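Subject: Re: [facades] Flutance gaskets on the Nukcombe job
Date: Thu 7 November

On the Flutance gasket question, the original poster wrote:

> We're looking at swapping the dry gaskets on the punched
> openings at Nukcombe for the new Flutance profile. The rep
> says it takes the same pocket, no shims, and that we can
> drop the heel bead completely. Has anyone run it through a
> winter yet? The architect likes it and the price is good.
> Lab report attached.

I read the lab report twice. It's a decent report for what it is, but it covers one specimen, a fixed lite, installed by the manufacturer's own crew in a shop. I don't doubt it passed. I've yet to see a rep hand out a report for one that didn't.

What I'd want to know before dropping the heel bead is what happens at the corners. The report shows vulcanized corners. The quote you forwarded in September says field-cut and butted, with sealant "as required." Those are two different products as far as I'm concerned. Ask them which one was in the chamber, and ask them to put it in writing with the drawing number.

Second, the 70 durometer figure. Fine for a wedge, but if they're using the same compound on the exterior face I'd expect the glaziers to fight it on a cold morning, and when glaziers fight a gasket they stretch it. A stretched gasket looks great at punch list and then pulls back from the corners. We had this on the Broditthorpe library with a different supplier, who also told us it took the same pocket. It did take the same pocket. It also leaked at 2 of the first openings we hosed, both at the sill corners, and we ended up going back with wet seal on the whole east side.
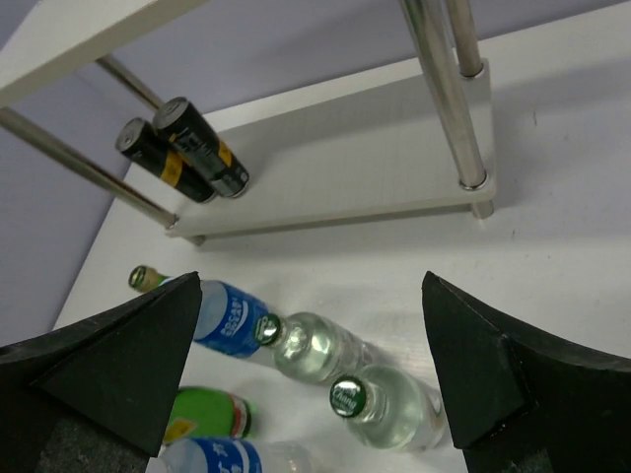
The warranty language bothers me more than the rubber does. Page 2 says the system is covered when installed "in a compatible frame," and I can't find a list of compatible frames anywhere. Your frames are Tazi, if I remember the earlier thread right, and Tazi will tell you their warranty is off once you use somebody else's gasket. So who owns a leak? I'd get both of them on one call and not let either one off it until that's settled.

As for the price, 1096 for the mockup sounds low to me, and I'd check whether that includes the chamber and the second visit. Usually it doesn't.

I could be wrong about all this. If somebody on the list has it in the wall on a real building, with field-cut corners and no heel bead, I'd like to hear how it's doing. A test at your own site, on your own frames, with your own crew doing the cutting - that would change my mind faster than another brochure. Until then I'd keep the heel bead. It's cheap.

One other thing, the attachment came through sideways and the sill detail is missing its dimensions. Could you resend it as a PDF?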